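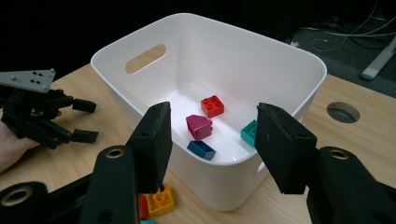
Bin station, Durkley bench. View from the wrist camera on one hand-held gripper, second gripper at left.

Durkley bench / hand-held gripper pair
README, last edit 6 Apr 2024

Setup and upkeep notes for the two-gripper brick station. Covers the grippers, the bin, the table. Doesn't cover the training code, that's in the Posach repo and has its own readme (older than this one, trust this one where they disagree on hardware).

Status

Working. Left unit had new pads in April. Right unit still on the old ones, fine for now, next in line.

What's on the bench

- two hand-held grippers, black, parallel finger, linkage type
- white plastic bin with the handle cutouts
- toy bricks, the large kind, mixed colors
- wood table with the cable hole on the right

Spare pads, spare rings and the hex keys are in the drawer labeled Texier. Put them back there. Not in the Trarndale case, that one travels.

Before you start

1. Wipe the pads. Dry cloth only. No alcohol on the foam, it goes stiff.
2. Open and close each gripper 5 times, slow. Should feel the same the whole way. If it catches near closed see Linkage below.
3. Check both fingers show up in the wrist view, one each side, with the bin between them. If a finger is missing from the view the camera mount has slipped, dont start.
4. Bin on the table, cable hole to the right of it. Don't set the bin over the hole, it rocks and the bricks slide.
5. Start the recorder, wait for the tone, then pick up.

Bin

Use the white one. We tried a gray one and the dark blue bricks were hard to find in the recordings. The floor is shiny so you get bright spots under the overhead light. Turn the bin a little till the worst of it moves off the middle. You won't get rid of all of it.

Handle cutouts are useful for checking alignment, the far one should be visible over the bricks when you hold the gripper at start height. Bricks go in loose, any side down. Do not line them up. Some stay out on the table near the front wall, that's part of the task (pick from table, drop in bin, also the other way).

Bricks against the inside wall are the hard ones. Finger has to go down between brick and wall and there isn't much room. Keep at least one like that in each reset or the set gets too easy.

Pads

Flat black pads with a foam face, one per finger. Small hole near the upper middle, this is where the screw access is. To swap:

- gripper fully open, recorder off
- back the screw out through the hole, don't pull the pad off by the foam
- clean the finger face under it
- new pad on, hole lined up, screw in till snug and then stop. Overtightening dents the foam and you get a low spot right where the brick studs land
- squeeze a brick, look for even contact top to bottom
- log it

Swap at 130 hours or when you can see shine on the foam, whichever first. Always both fingers of one gripper together. One new and one old pulls bricks sideways as it closes and you'll chase that for an hour thinking it's the linkage. Ask how I know.

Linkage

The arms pivot on brass-colored rings set in the rounded ends. They wear before anything else does. Signs:

- click when closing
- fingertip wobble with the grip held still
- one finger arriving before the other

Fix: pull the pin, look at the ring. If it's oval or loose in the arm replace it, press in by hand with the block from the drawer, no hammer. Tiny bit of dry lube on the pin. No oil, oil finds its way to the foam. Then repeat the open/close check before it goes back in use.

Don't swap arms between left and right units. They look the same. They've worn differently and the calibration goes off.

Top plate

Gray triangular plate with the small hole pattern. The tracking mount bolts to this. Leave the plate on if you can. If it has to come off, photograph which holes are in use first, there are a lot of them and off by one is enough to ruin a session. Recalibrate after, no exceptions.

Hold the gripper from below and behind, fingers of your hand clear of the plate. Covering the plate drops tracking.

Calibration

Full run takes 60 seconds per gripper. Do it:

- after any plate or camera mount work
- after a ring swap
- after a drop, even a small one
- if the two grippers disagree when touched tip to tip

Run the script called bench_cal, left first and then right. Pass/fail prints at the end. If it fails twice stop and check the camera mount before running a third time.

Cables

Keep cables off the tabletop. Anything on the floor gets pushed back behind the table, out of the walking path. Needs a proper tray, it's on the list.

Data from this bench

363 recordings kept so far. Per recording: wrist video for both grippers, finger opening, pose of each top plate. Recordings with a tracking drop are flagged, not deleted. Filter them yourself. Folder names start with durkley_bin, the older ones with just bin_ are from before the pad change on the left unit and shouldnt be mixed in without checking.

Known problems

- left finger opening reads slightly high when fully closed. Subtract the offset in the config file.
- recorder sometimes misses the first tone. Stop, restart, don't trim it later.
- dark bricks near the front wall get hidden by the fingers. Move the approach, not the brick.

To do

- pads on right unit
- cable tray
- write down the screw size for the top plate somewhere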